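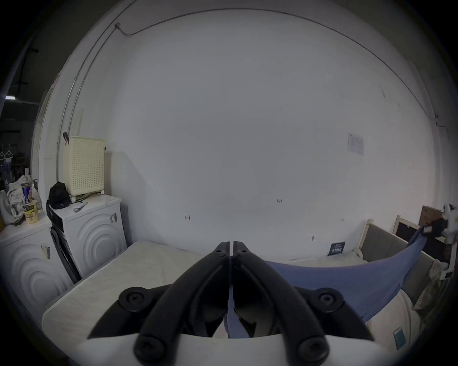
Cadi Sayce asked if we could begin with the bedroom, as the laundry question takes long every time and she had to leave before the end. It was agreed, and the order of the points was changed.

**House meeting, Miltside, 08/01/2020**

Present: Cadi Sayce (until point 3), Elibariki Kaijage, Nektarios Sfakianakis, Dwynwen Howells, Lotte Coppens (minutes)

Excused: none

## 1. Bedroom and clean clothes

The bed is used as a folding table, and clothes remain there after the folding. Dwynwen said that she has no objection to the folding itself, because the bed is the only large flat surface on that floor. She objects to things which are hung on the headboard. The upholstery is gray and shows every mark.

Elibariki proposed a rail with hangers for the shirts. He has seen one at Rees for 72, with wheels. Nektarios found it too much money for a rail and offered to look in Burlow for a second-hand one. Cadi wished that shirts are buttoned at the collar before they are folded - otherwise they open again in the drawer.

Decided:

- Shirts are laid flat, buttoned at the collar and folded on the bed, then put away the same evening.
- Nothing is hung on the headboard any more, also not for a short time.
- Nektarios looks for a rail before we buy the one from Rees.

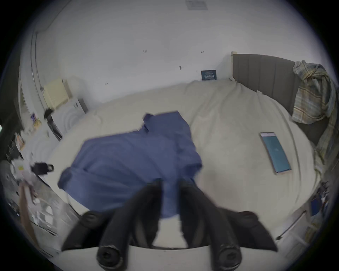

Phones were discussed under the same point. Dwynwen found hers inside a folded duvet in May, after one hour of searching, and Elibariki once carried his to the washing machine together with the sheets. We ask everybody to take the phone from the bed before the bedding is changed. No rule was made.

## 2. Duvets and pillows

The cream duvet goes to the cleaner in Mukville. Lotte will bring it on her way to work and keep the ticket in the kitchen drawer. The white pillows can be washed at home, two in one machine, at low speed. Cadi asked that they are dried completely before the covers are put on.

## 3. Money

In the house fund there are 912. From this, 200 is kept for linen and hangers until the next meeting. Elibariki wanted to bring the fund up to 1,000 first. Three were against, Lotte did not vote. Cadi left after this point.

## 4. Other

The key of the linen cupboard is still missing. Dwynwen asks that we look in our coat pockets.

Next meeting: to be fixed by message, Lotte will write to all.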